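Maja Szewczyk @majaszewczyk
June 2022

Trying something for the lunch table at Baltiteo. No plates for the first course, just a cutting board for each person. A few notes as I go.

1/ The idea came from Vilém Brabec, who did a dinner like this in May and said the washing up was the best part. A board gets a wipe and goes back on the shelf.

2/ Brown on the table instead of a cloth. I like wood on brown more than I expected to. White linen made the boards look like they were waiting for bread.

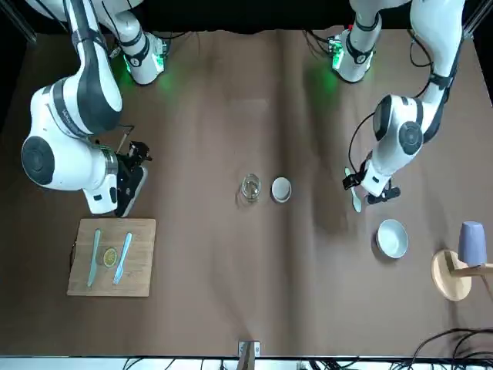

Knife, fork, slice of lemon. Small bowls toward the middle of the table.

3/ The knife and fork are set at a slant. Straight looked stiff, and on a board there is no rim to line them up with anyway.

4/ Pale handles were Ľubica Trnka's pick. I wanted black. She was right – black was too heavy next to the yellow.

5/ Budget is 75 for the whole table, boards not included. Lemons are most of the food cost so far.
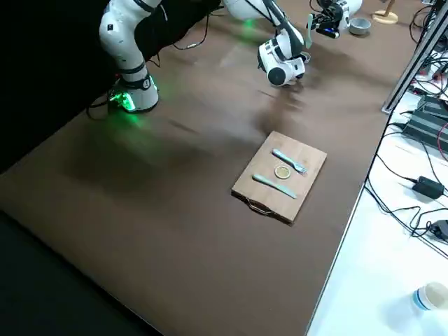 6/ Still deciding which way the board should face. Handle toward the guest is easier to carry off afterward. Handle away looks tidier when people sit down.

7/ Salt goes in a small bowl between every 2 guests. One each was too much stuff on the table.

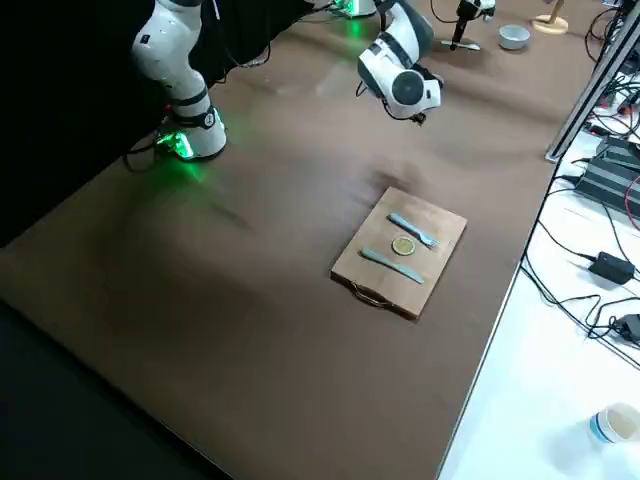 8/ Spoons only come out with the soup. Rasmus wants them down from the start, so we may try it both ways at the next lunch.

9/ If anyone has a good way to keep cut lemon from drying out before guests arrive, please reply. A damp towel works for an hour or so and then it doesn't.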